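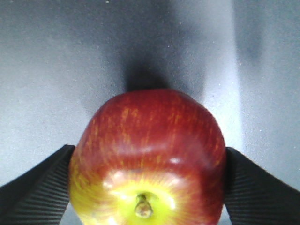

Photo: Stolon

Fruit and veg in corner shops: interim progress report to the Mets fund
Period covered: October to March
Prepared by Vinh Thái, Stolon

Summary

The scheme is running in all four shops we said it would run in. Sales of fresh fruit through those shops are up on the same months last year. We would ask the fund to be careful with that second sentence, and much of this report explains why we are being careful with it ourselves.

The grant pays for a discount on loose fruit and vegetables in small shops on the Ternar estate, where the nearest supermarket is a bus ride away. Customers sign up, get a card and pay less at the till. The shopkeeper claims the difference back from us each month. Our application said that cheaper produce close to home would lead people to buy more of it and, over time, eat more of it. After six months we can say something about the buying. We can say nothing about the eating, and I doubt the present design will ever let us.

Sign-ups

128 households have a card. The target in the application was lower, and a press notice would no doubt say that we beat it. I would rather the fund looked at what the cards are doing. A good many were used in the first month, when we had a stall outside the shops and a person in a Stolon tabard handing out leaflets, and then hardly at all. Thirteen have never been used, including several issued to people who told us at the stall that this was exactly what the estate needed.

We rang as many of the lapsed households as would pick up. The most common answer was that they had forgotten about it. A few had lost the card. One woman said she had been told at the till that the discount didn't cover bananas (it does, and it has since the start) and hadn't asked again. A man who lives above one of the shops said he buys his fruit at the market on his way home from work, always has, and took the card to be polite. I suspect there is more politeness in our sign-up figures than we allowed for.

Sales

Three of the shops have given us till records we can use. The fourth writes its takings in a book, and the book doesn't separate fruit from anything else. We knew this when we took the shop on. We were told a new till was coming and it hasn't come.

In the shops with usable records, card sales rose until December, fell sharply in January and have been climbing slowly since. The shopkeepers put the January fall down to people having no money after Christmas, which sounds right to me, but it also sits awkwardly with the idea that our discount is large enough to change what people do when money is short. That was meant to be the whole point of it.

There is a further problem. At the same time as our scheme began, the bigger of the shops moved its fresh goods from the back wall to a place beside the door, under better lights. Its sales of fruit to people without cards went up as well. If I were reading this from outside I would want to know how much of the rise was down to the grant and how much to the lights. We can't tell you. The shop never closed off the choice by doing one thing at a time, and there was no reason it should have: it is a business and it wanted to sell more fruit.

We have used a simple comparison between card and non-card customers to get at this. It favours the scheme, but people who sign up for a fruit discount are likely to be people who already buy fruit. I have left the comparison out of the main findings for that reason. It can be sent on request, with the same warning attached.

Supply

Our agreement with Celto, the wholesaler, has worked better than I expected in the winter months and worse than the application promised. Deliveries come early in the morning and are usually complete. Quality has been uneven. Shopkeepers complained about soft pears all through November, and about greens that were yellow by the second day. Apples and root vegetables have given little trouble, and it is apples, onions and carrots that make up most of what is sold on the card.

That needs saying plainly, because the application talked about variety. It listed peppers, aubergines, berries in season and fresh herbs. The shops stocked them at first, threw a lot of them away and stopped ordering them. We cover a share of the waste under the agreement, but no shopkeeper likes filling a bin with food, whoever is paying. I don't blame them, and I wouldn't press them to start again before the summer.

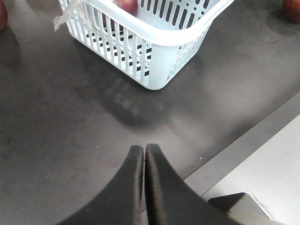 How produce is shown in a small shop has taken up more of our time than anything in the original plan. We had set money aside for display and been advised to spend it on wicker, on the grounds that it looked fresh and local. The shopkeepers wouldn't have it. It sheds, it can't be wiped, and it goes mouldy at the bottom. What they wanted was the plain white plastic basket with narrow slots up its sides, the sort shown above, which can be rinsed under a tap and lets you see whether anything has gone off lower down. We bought those. They look like nothing much, and a visitor from our own board said so, but they are still in use and the one wicker tray we did buy is holding carrier bags behind a counter. The money left over has been moved to the waste line, as agreed with the fund in February.

Whether display makes any lasting difference to sales is another matter. There is a lot of confident advice on the subject, most of it written by people who sell shop fittings. Our own records show a small bump after each change and then a return to where things were.

Cookery sessions

These were the weakest part of the work and I would cut them. The plan was for a monthly session in the community room, free to card holders, using whatever was cheap that week. Turnout was good when there was lunch and poor when there wasn't. Those who came enjoyed themselves and mostly knew how to cook already. One regular corrected our tutor on how long to soak beans and was right.

The feedback forms are glowing. I have stopped reading much into them. They were filled in at the table, with the tutor standing there, by people who had just been fed. When we asked some of the same people a month later if they had made any of the dishes at home, the talk turned quickly to how nice the tutor was.
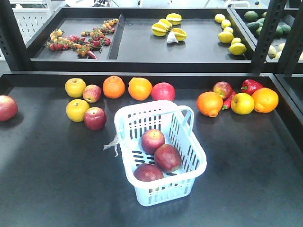

Red apples in a shopping basket, with loose produce on the table around it.

What the shopkeepers think

They are more positive than I am, and the fund should weigh that. The claims form was a nuisance to begin with. It asked for weights to be written in by hand, and it was clear by the end of October that these were being guessed at closing time. We cut the form down to a single page, and the claims now match the till rolls closely enough for us to pay without a phone call. All of the shopkeepers say they would carry on if the discount were smaller. One said he would keep the fresh section going with no discount at all, as it brings in people who then buy milk and bread. If he means it, this may be the most useful thing we have learned, and it raises a fair question about what the subsidy is for.

It should also be said that he was talking to the organisation that pays his claims.

Spending

The discount line is under budget, for the reasons set out under sign-ups. Display is under budget. Waste is over. Staff time is over, mainly because of visits to shops that we had assumed could be handled by email. Shopkeepers on the Ternar estate don't do email during the day. They are serving customers. We should have known that and planned for the walking. A full breakdown goes to the Mets finance team separately.

Plans for the rest of the grant

We propose to keep the discount as it is in the shops with till records and to lower it in the largest, from May, with notices up well beforehand. If sales hold, we will have learned that the discount was doing less than we thought. If they drop, we will have the first decent evidence that it matters. Either result is worth more to the fund than another half year of the same.

We propose to end the cookery sessions and put the money towards a short household survey, done at the door by people with no link to the scheme. It should ask what people ate yesterday before it asks anything about fruit. I expect the answers to be less cheerful than our forms.

We do not propose to extend the scheme to other estates. We have been asked to by the council and by one councillor in particular, and the sales chart makes a handsome case if you leave out everything said here about it. My view is that it is too early, and that a bigger version of something we can't measure would only be harder to measure.

Decisions needed from the fund

Approval for the lower discount in the largest shop from May.
Approval to move the cookery money to the survey.
A view on what to do about the shop without a till. We can go on paying its claims on trust, help it buy a till, or let it go. I lean towards the till, but it wasn't in the budget and the shopkeeper has not said he would use one.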